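Gusville Library – questions we get asked

Last updated 18 February 2019

How do I join?

Bring something with your name and address on it to the front desk. Children under 16 need a parent or guardian to sign the form. Your card works the same day, and you can borrow up to 25 items at a time.

I work in Gusville but live elsewhere. Can I still join?

Yes. A payslip or a letter from your employer will do in place of proof of address.

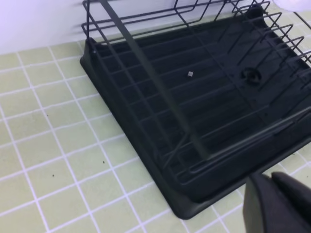
How long can I keep a book?

Three weeks for most books, one week for DVDs and anything with a red spine label. You can renew twice online, by phone or at the desk, unless another reader has reserved it. Reservations cost 40p for adults and are free for children.

What happens if I bring something back late?

Fines on adult books are 10p a day and stop at £4. There are no fines on children's books. If you owe more than £4 in total, you can't borrow until some of it is paid.

What is the Siriwardena Collection?

It is the local history material left to the library in the 1980s: 891 books, maps and pamphlets, nearly all on the town and the villages along the river. It is for use in the building only. Please ask at least a day ahead, as most of it is kept in the basement store. 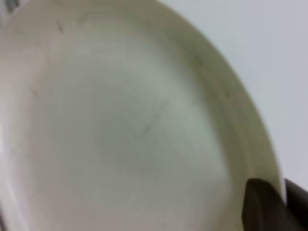 The collection also has its own card index, which has never been fully copied into the online catalogue. If a search on the website finds nothing, ask for the index drawers before giving up. Subject headings are broad and a bit old-fashioned – anything from a kiln to a plain cream bowl like this one would be filed under "Pottery", with no further divisions. Dirk Prins looks after the index and can help with the older handwriting.

Can I use the catalogue from home?

Yes, through Bokitz, our online catalogue. Log in with your card number and the four-digit PIN you were given when you joined. If you have forgotten the PIN, we can reset it at the desk but not by email.
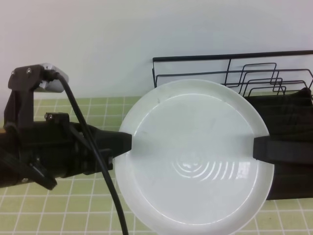 A large white plate, held upright.

Can I borrow e-books?

Yes, through the Skutarance app. It has a separate limit of six loans, and titles return themselves, so there are no fines. It does not work on some older e-readers.

Do you take donated books?

We take paperbacks in good condition, up to two bags at a time. We can't take encyclopaedias, textbooks or magazines. Anything we don't add to stock goes on the sale shelf – 70p each.

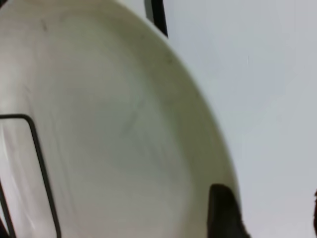
Can I book a study desk?

Desks on the first floor can be booked for up to three hours, in person or by phone. If you are more than 15 minutes late, the desk may be given to someone else. During the exam resits in September they fill up early.

Can I eat and drink in the library?

Drinks with a lid are fine on the ground floor. No food or drink near the Siriwardena material, please.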